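Comment un robot choisit-il sa main ?

Toi, tu as des doigts. Un bras de robot, lui, porte au bout une pince. On peut la changer, comme on change l'embout d'un tournevis. Mais quelle pince est la meilleure ? Pour le savoir, il faut faire des essais.

Dans l'équipe du projet Zamani, Efa Rosser compare deux pinces. La première a des doigts durs et droits. La deuxième s'appelle Taridex et ses doigts sont souples. Chaque pince doit prendre les mêmes objets, posés aux mêmes endroits. Si on change tout à la fois, on ne peut plus comparer !

Avant d'utiliser un vrai bras, l'équipe travaille dans une simulation. C'est un monde dessiné par l'ordinateur, un peu comme un jeu vidéo. Quand le bras fait tomber quelque chose, rien ne se casse et on recommence tout de suite. En une nuit, l'ordinateur a fait 3 358 essais. 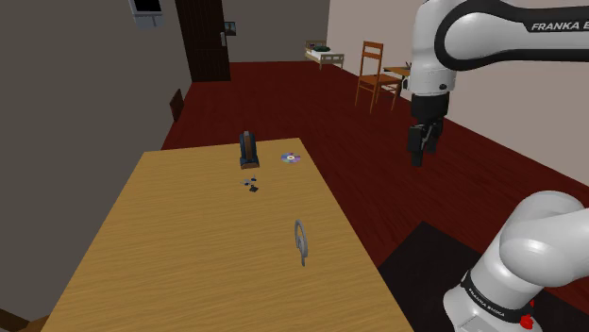
Dans la simulation, le bras blanc et sa pince noire, à côté de la table et des objets.

Regarde le disque brillant. Il est très plat, et c'est difficile de passer un doigt dessous. Essaie chez toi avec une pièce de monnaie sur une table : tu vas sans doute la pousser jusqu'au bord. Un robot peut apprendre cette astuce aussi.

Un objet courbé pose un autre problème. Par quel côté faut-il le serrer ? Si la pince serre mal, il tourne ou il glisse.

Après chaque essai, l'ordinateur note si l'objet est monté et s'il est resté dans la pince pendant 11 secondes. Ensuite Efa lit les résultats des deux pinces et choisit les essais à refaire avec un vrai bras.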